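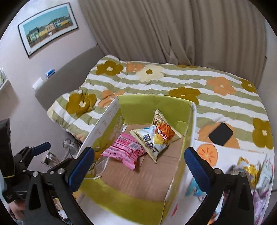
Open box with snack packets on a quilted bedspread, hand-held gripper at the near side. Item 2 refers.

Perception and control software meeting
30 September 2025
Minutes by Halima Okafor

Present: Barrett Dvorak (chair), Halima Okafor, two from the planning group. Apologies from the tooling desk.

1. Minutes of the last meeting
Agreed, with one correction. The playback tool is called Gurarby throughout, and the old name should come out of the wiki.

2. Segmentation on soft packaging
Halima went through the results on the box set. The current model, Zorkport, was run on 221 frames. It does well on the pink packet, where there is a clear edge against the brown bottom of the box. It does badly on the two bags that overlap, the white-and-yellow one in the middle and the cream one behind it. In many frames they come out as a single mask, and the grasp planner then picks a point on the join between them.

Barrett asked whether the printing on the bags was the cause. Halima thought partly. The large blue characters are sometimes split off as an object of their own. The green paper lining has given no trouble. The flowers on the bedspread have, and two settings of the background filter were tried without much change.

It was agreed to crop to the box opening before segmentation and leave the filter as it is. The crop has to cope with the tall white flap, which the box detector currently takes for a fifth wall.
Action: HO to add the crop step and rerun the same 221 frames.

3. Finger masking
The blue pads are masked correctly when the fingers are wide apart. The mask slips when they close, and pad pixels then leak into the object mask. Planning would like the mask driven from the measured opening width. Barrett said the width is already in the log at 100 Hz and only needs passing through.
Action: BD to expose the width value in the Gallardo interface.

4. Planner timeouts
The limit was raised from 200 ms to 1000 ms during the September tests and was never put back. Planning want to keep the higher value for cluttered boxes. Barrett was against a single setting for everything. Left open until the rerun under item 2 is done.

5. Gurarby
Scrubbing backwards still loses the overlay. A fix is in review. The request for side-by-side playback of two runs was accepted at low priority. Export to Wovovon format works again, though file names with spaces in them fail and should be avoided for now.

6. Any other business
Log folders are to be named by task and run number, with no initials. Old folders can stay as they are.

Next meeting to be fixed by email once the rerun is in.

Related items
Zorkport: notes on overlapping masks
Gallardo interface: list of logged values
Gurarby known faults
Minutes of the previous software meeting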